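Hiltau Allotment Association – minutes of the September meeting

Held in the back room at Ploltach, 7.30 pm start.

**Present:** Sieglinde Janssen (chair), Afroza Bepari (minutes), Markos Theodorakopoulos, Evdokia Papadakis, and plot holders as per the signing-in sheet.

**Apologies:** Chrysoula Karras.

### 1. Minutes of the last meeting

Agreed as correct, with one change. Under item 4 the skip was ordered by Markos and not by Evdokia.

### 2. Matters arising

The lower gate has been rehung and now closes without lifting. Markos still has the old hinges if anyone wants them.

The letter to the council about the overhanging sycamores was sent in the summer. No reply yet. Sieglinde to ring.

### 3. Water

The supply goes off at the end of next month as usual. Evdokia reported that the trough by the upper plots leaks at the tap end and has done since spring. Brorkidik quoted for a new tap and a length of pipe, and the meeting thought the price fair. Agreed to go ahead before the frosts.

There was a long discussion about hosepipes. The rule is that hoses may be used to fill butts but must not be left running unattended. Several people said this is being ignored on the upper plots. Sieglinde will put a notice on the board and speak to the plot holders concerned. A proposal to ban hoses altogether was not seconded.

### 4. Rents

Afroza set out the position. The site rent goes up in the new year and the association cannot absorb it again. Two options were put – a flat rise for everyone, or a rise by plot size. Markos spoke for the second, as half plots already pay more for their ground than full plots do. A vote was taken and the rise by plot size was carried. A full plot will be £55 for the year. Afroza will work out the half plot figure and send it round with the renewal forms.

Forms are to be returned to Afroza or put through the hut door. Late renewals will be offered to the waiting list after up to 6 weeks, at the chair's discretion.

### 5. Vacant plots

Plot 4 has been given up and is mostly couch grass and old carpet. It was agreed to clear the carpet before offering it. Anyone with a trailer please speak to Markos.

Chrysoula sent a note asking whether the plot could be split. The meeting was in favour, provided the path goes down the middle and both halves can reach the trough.

### 6. Bonfires

Allowed from October, after dusk only, dry material only. The Panagiotou side of the site backs on to gardens and people there should check the wind first.

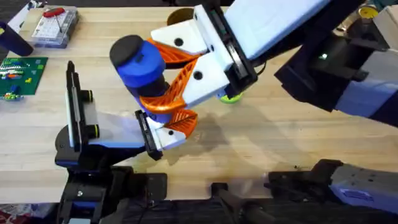
Evdokia asked if green waste could be heaped by the hedge in the meantime. Agreed, but no brambles, and it must be kept clear of the water main cover.

### 7. Seed order

The order goes in next month. Lists to Evdokia, with payment. Onion sets and broad beans are to be bought in bulk again. Last year's seed potatoes were poor and Evdokia will try a different supplier.

### 8. Any other business

- The hut padlock is stiff. Markos to oil or replace it.
- A green wheelbarrow has been left by the compost bays. The owner should collect it.
- Sieglinde asked again for someone to take over the noticeboard – no offers.

### 9. Next meeting

November, same room, 7.30 pm. Sieglinde to confirm the booking.

The meeting closed at 9.10 pm.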